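Filed under: Workshop Builds / Hands and Grippers
Reading time: 2 min

Mokik hand build: the questions we keep getting

What is Mokik, exactly?
Mokik is the four-fingered hand Fongchan and I have been putting together at the Skatby shared workshop since July, mostly on Sunday afternoons and mostly with too much coffee (the good kind, from next door).

Do I need a big shop to make one?
Goodness, no! Mine started on a kitchen table. You'll want a small printer, a decent set of hex keys and 37 little screws, and please buy spares, they roll under everything.

Why black fingers?
It was the spool we had.

Should I start in simulation or just build it?
I'd start in simulation, and I say that as somebody who did it the other way and cracked 2 knuckles in the first evening. Set up a counter, a plate and a mug, and let the hand try all the silly grips it likes. Lay the mug on its side now and then too, as that's a lovely hard test and you learn so much about where the fingertips want to go. 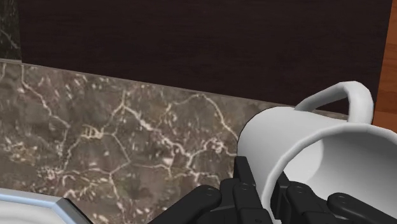

Once you've got a grip you like, run it slowly on the real hand with the power turned well down, and use a cup you aren't fond of. We gave ours 76 tries before moving on to bowls, which was almost certainly more than it needed, but we were enjoying ourselves.

Can I come and see it?
Please do! Ask for Kittipong at the Skatby front desk.

Comments

hattar_bench: Does the thumb need its own motor, or can it share one?

Kittipong Intarasuk: Its own, if you can stretch to it. Sharing made ours terribly sulky.

Stovusbridge Sue: Printing the palm tonight, wish me luck!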